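"I don't like to throw away a good comb"
A talk with Rekha Subramaniam about drawers, bins and small things

Rekha Subramaniam has been helping people to sort their homes for over 4 years. Before this she worked in the spare parts store of Ellico, in Laltenham, and she says that the two jobs are the same job. "In the store I had screws and washers. Now I have hair clips and spatulas. The problem is always that a small thing has no address."

We met in September in her kitchen, at nine in the morning, and she made tea before I could take out my notebook. I asked first about the "mixed bin", which is the part of her method that her clients argue with the most. She asks them to bring all the small items of the house, from the bathroom, the kitchen and the desk, and to put them together in one big container.

"They think I am crazy," she said, and laughed. "They tell me, Rekha, why do you put the comb beside the kitchen utensil? But when the comb is in the bathroom drawer, you don't see it any more. Your eye is tired of it. Put it next to a scrubber and you say, oh, I have this comb, and I have two others at home of the same colour."

The container should be big, in her opinion, and it should have a floor where the things can lie flat. She does not like deep baskets. Her favourite colour for it is grey. "On grey you see everything. I had once a bin with flowers printed on it and I lost a thimble in the flowers."

I wanted to know how a person should start, when the bin is full and the courage is small. Her answer was quite practical. You take out one thing, you say its name aloud, and you say where you used it last. If you can't say where, it goes on a towel on the left side. The towel is looked at again after 2 weeks.

"Saying the name is important. A client of mine, Mrs. Benítez, had a slotted thing with long teeth. She called it 'the thing' for years. I said, is it for pasta, is it for the salad? She didn't know. So it went on the towel, and then her son came to visit and he used it for spaghetti the same evening. Now it has a hook."

Tape is another subject on which she has strong feelings. In one house with three floors she found 543 metres of it, counted from the labels on the rolls, and the family was still buying more. "Tape must live in one place only. One dispenser, one place. If you need it upstairs, you walk upstairs with it and you walk down again. It is good for the legs."

I asked if she throws away many things. She looked a little offended. "I don't like to throw away a good comb. It works. I wash it with warm water and dish soap and I give it to somebody." Scrubbers are different, and she replaces hers when the texture becomes soft. She cuts a corner from the old one so that it will be used only for shoes and never again for plates.

Her own kitchen has a drawer that is not sorted at all. She opened it for me without shame. Inside were rubber bands, birthday candles, a key, and a folded instruction sheet for a Nurkix kettle that she gave to her sister long ago.

"This one is mine," she said. "I will do it in the winter." 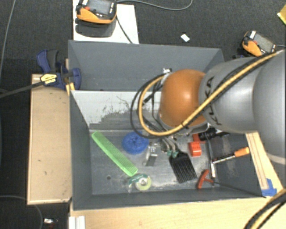 Small items in a grey bin, among them a green comb, a blue scrubber, a tape dispenser and a black slotted utensil.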